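Building a Pair of Hand-Held Grippers and Recording Your First Task

Skill level: moderate. You need to be able to solder a connector and tap a plastic hole without splitting it.

This page picks up after the printing. If you still have to print the arms and bodies, go back to the Susach parts list and come back when you have two full sets. The left and right tools are mirror images, so check the bags before you start.

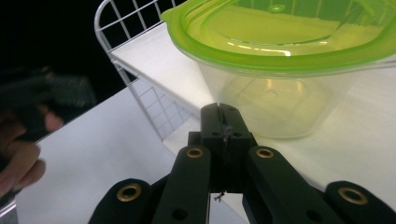
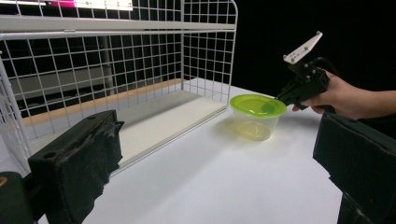
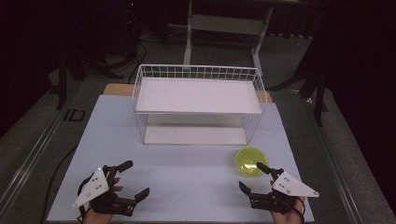
The Susach grippers with the wire basket and the green-lidded container, two views from the tools and one from head height.

What you need

Two sets of printed arms, jaws and bodies in black
Brass grommets for the arms
M3 screws, one bag of 100 is plenty
Two white mounting plates
Two small wide-angle cameras with cables
Foam tape or flocked tape for the jaw faces
A flat board for the table, pale and without gloss
A wire basket and one light plastic container with a lid

Step 1. Fit the grommets

Press the grommets into the upper holes of the arms before you assemble anything. Lay the arm flat on scrap wood and use a bench vise or a hand press. A hammer works but it cracks one arm in ten, and the crack usually shows up a week later. The grommet should sit flush on both sides. If it stands proud, the arms rub and the jaws close in little jerks.

Step 2. Assemble the linkage

Start with the inner pair of arms, then the outer pair. Leave every screw a quarter turn loose until all four arms are on. Squeeze the tool closed and look at the line where the jaws meet. It should be one thin even seam from top to bottom. If there is a gap at the tip, loosen the inner pair, hold the jaws shut with a clothespin and tighten again from the bottom up.

Do not use threadlock on the plastic. We used Isine thread tape on the first set and it held fine.

Step 3. Cover the jaws

Bare plastic will not hold a smooth container. Cut the tape a little long, press it on, and trim with a fresh blade. Pull off any stray threads. They get into the linkage, and they also hang in front of the lens. Expect to replace the tape after 200 grasps or so of daily practice, sooner if you lift anything heavy.

Step 4. Mount the plates

The white plate goes on the outer side of each tool. Tighten the screws in a cross pattern, finger-tight first. The plates have to be rigid – if you can wiggle one with your thumb, take it off and check for a burr under it.

Step 5. Route the cables

Leave a loop at the back of each tool big enough that your wrist can turn all the way over without pulling. Run the cables down and away from the board. Ours go to the Jafarzadeh logger, but any recorder that stamps both cameras from the same clock will do. Tie the cable to the body once, near the back, and nowhere else.

Step 6. Set up the table

Put the board down with open floor on all sides if the workshop allows it. In a shared space, mark the board corners with tape so it can go back to the same spot after somebody needs the floor. Dark cloth behind the table helps a lot. At Skondton the space has windows on one wall and the afternoon recordings were useless until we hung some.

Our board sits 79 cm off the floor. Pick a height where your elbows are bent and you are not leaning over.

Step 7. Record the first task

Start with the basket and the container. The basket stays in the middle of the board and the container starts somewhere beside it. The task is to pick up the container and put it on the basket shelf, then bring it back.

Begin every take with both tools open and your wrists resting at the near edge of the board. Hold still for 3 seconds. Approach the container from the side, close slowly, lift, place, open, return to the start. Move at the speed you would use to set down a full cup of coffee. Beginners go too fast, and fast takes blur.

Vary the starting position of the container between takes, but leave the basket alone for the first batch.

Common problems

Jaws slip on the lid: grip lower, on the tapered body, or renew the tape.

Jaws do not open fully: grommet not flush, or a thread in the linkage.

Container tips when released: you are opening one side before the base is flat on the shelf. Wait a beat.

Glare on the lid: move the lamp up and back. Dulling spray also works but it comes off on the tape.

Tracks drift between left and right: check the plates first, then the clock.

The next page covers sorting takes and throwing out the bad ones.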